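Call for participants: table-setting and food-sorting sessions

Skiven invites adults living near its Manalastas site to take part in a study of how people lay out and clear food on a table. Sessions begin in January and last 80 minutes. Participants place items of play food on a plate, return them to the table and answer a short questionnaire. No cooking is involved.

Applicants must be aged 18 or over and able to attend 2 sessions. Travel costs will be reimbursed on production of a receipt.

The plate and food on the white table
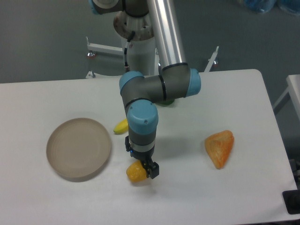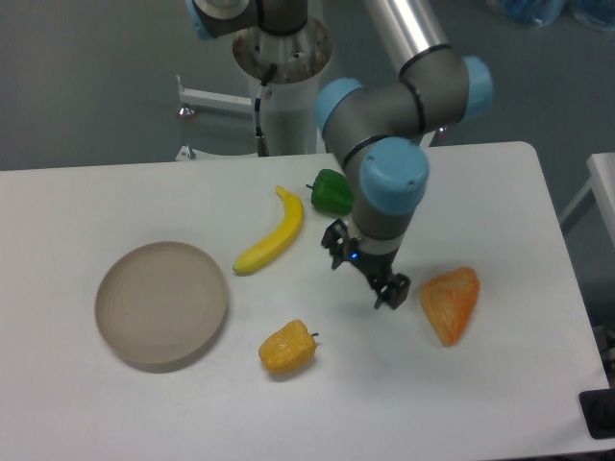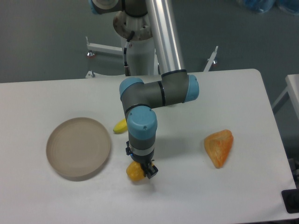 Applications should be addressed to Poonam Kaushik, Participant Office, Room 94, and should state any dates on which the applicant is unavailable. Places are allocated in order of receipt. Enquiries regarding access to the building may be directed to Tarun Semwal at the same address.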